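Skernstead Supper Club – January minutes

Right, I'm doing the notes again, so you get my version. We got going at 6 in the back room at Zirer, a few minutes behind because the door code had changed and I'd written down the old one. Nine of us made it, plus Georges Sfeir, who joined by phone from his car (parked, he promised) and was loud enough for everybody.

December's notes were approved with one fix. I wrote that Jin brought the lentil soup. Jin brought the bread, the soup was mine, and I'm happy to take the credit I forgot to give myself.

Money. We have 600 dollars in the account after paying for the January room. Georges asked if that included the deposit for the spring supper and it doesn't, so please think of it as less than it looks. Dues stay where they are. Two people still owe for the fall and I've said I'll email them and be nice about it.

Spring supper. This took up most of the evening! We started with the place. The Lindasine hall will have us again but wants us out an hour earlier than last year, and that got a big groan, as last year we were still drying plates at closing time. Jin thought we could start earlier and skip the welcome drinks. I said over my dead body. We settled on starting half an hour earlier and keeping the drinks short, and Georges will call the hall to book it. Our booking reference from last time is 3849 if anybody else ends up on the phone with them.

Then the menu. We agreed on one big main dish in place of the four small ones, and after a lot of back and forth it's going to be a baked potato supper with toppings. I was against it for a good ten minutes and then somebody mentioned chili and sour cream and I folded. The worry is oven space – the hall only has the one oven, and it runs hot on the left side. The plan is to bake most of them at home, wrap them in towels in coolers, and drive them over. Jin did this for a school fair and says they hold their heat nearly two hours.
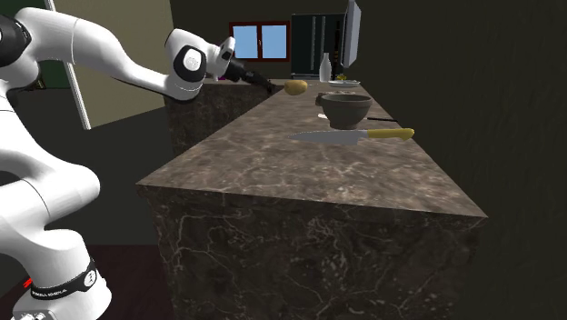 Potato on a marble kitchen island.

Toppings were split up as follows. I'm on chili, one pot with meat and one without. Jin has cheese, butter and chives. Georges offered his roasted peppers and was told yes before he finished the sentence. We still need a salad person and a dessert person, so if you missed the meeting, guess what, that could be you.

We didn't agree on paper plates versus real ones. I want real ones. Moving it to next time.

Recipe binder. It's still at my house and it's still missing the page with the plum cake. If you borrowed that page, just slide it under my door and I won't ask.

Other stuff. The big coffee pot leaks from the tap. Jin is going to try a new washer before we spend money on another pot.

We wrapped up a little after 8. Next meeting is in February, same room, and I'll send the new door code once I've tested it myself.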